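Folding line got automated, now what do I do all day?

kurnitz_nights
Four of us fold knitwear at Testlow. The Furnero folder arrived in March. 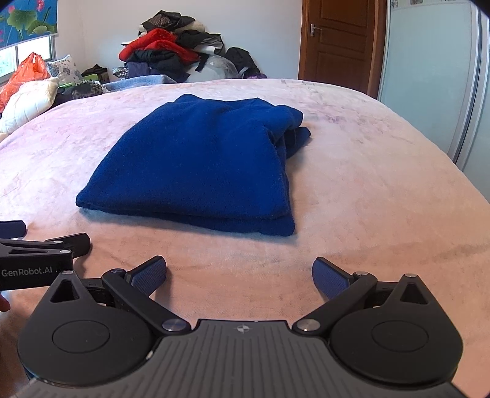
Who fixes what the machine folds badly? Whoever is standing nearest, at the same pay.

nhung_t
Ours does some 600 pieces a shift and sulks at thick sweaters. I used to fold. Now I clear jams and apologize to packing.

jiyengar
Disagree. My wrists quit hurting after 2 weeks. I'll take babysitting.

kurnitz_nights
Did they raise your target?

jiyengar
By 22 percent — okay, fair.

nhung_t
Ask for the jam time in writing. We did.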